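Rolledis Moisture Meter: Frequently Asked Questions
Last updated Sunday, May 10, 2026

What does the meter measure?
The Rolledis is a two-pin resistance meter. It passes a small current between the pins and converts the resistance of the material into a moisture percentage. The figure on the display is calibrated for softwood lumber at room temperature. Readings in any other material are relative and should be compared only with other readings in the same material.

Which setting do I use for hardwood?
Group 2. Press MODE until the number 2 shows at the top left of the display. Oak, ash and maple are all in Group 2. Dense tropical species are in Group 3. If a species does not appear in the table on the back of the manual, use Group 2 and treat the result as approximate.

How deep do the pins read?
The reading corresponds to the wettest point the uninsulated pins touch. With standard pins this is no deeper than the pins are driven. For a core reading in thick boards, use the Zedano insulated pin set, sold separately.

Why do two readings on the same board differ?
Boards dry from the surface and from the ends. Take readings well away from the ends, with both pins in line with the grain, and average them. We suggest 3 readings per board. A spread of one or two points is normal. A larger spread usually means a wet pocket or a metal fastener near the pins.

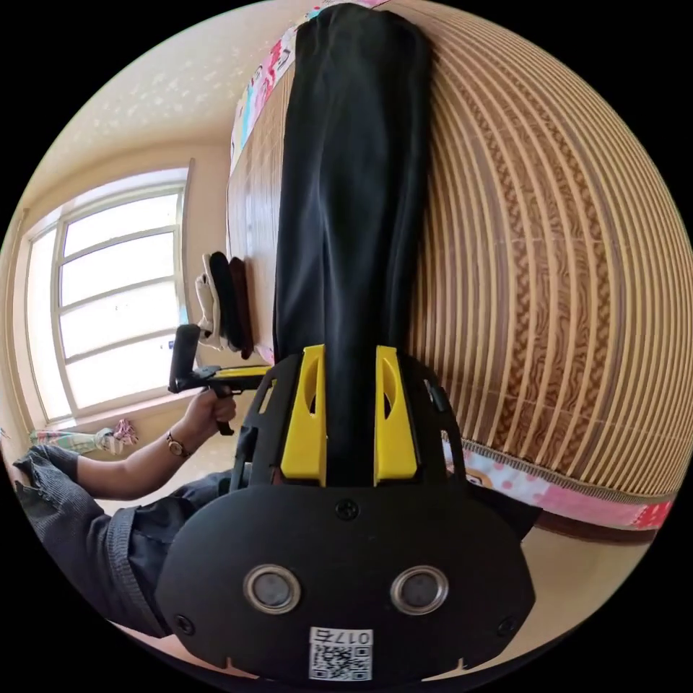

Drisutgate wrote to point out that the temperature correction was missing from the earlier version of this page, and that boards tested in an unheated shed in December came out lower than the same boards indoors. The observation is correct. Cold wood conducts less, so the meter under-reads. The correction table is now on page 14 of the manual. Let the board reach room temperature before testing if you can.

Can I use it on drywall or concrete?
Drywall, yes, as a relative reading. Find a section you know to be dry, note the number, and compare the suspect area with it. Concrete, no. The pins do not make reliable contact and the salts in concrete affect the result.

What moisture content is acceptable for flooring?
Follow the flooring manufacturer's instructions. Many installers look for a reading between 6 and 9 percent in a heated house, with the subfloor close to the same value. Framing lumber is commonly accepted at up to 19 percent.

The display shows "Lo". Is it faulty?
No. "Lo" means the reading is under the bottom of the range. It is normal in kiln-dried stock. If "Lo" also appears when you touch the pins to the two contacts in the cap, replace the battery and repeat the test.

How often does it need calibration?
There is no user calibration. The cap contacts should give a reading of 20, plus or minus one. If yours falls outside that with a new battery, return the meter.

Where do I get replacement pins?
Order the Aquino pin pack. It fits all versions of the meter. Unscrew the collars by hand and do not use pliers, as the threads are brass.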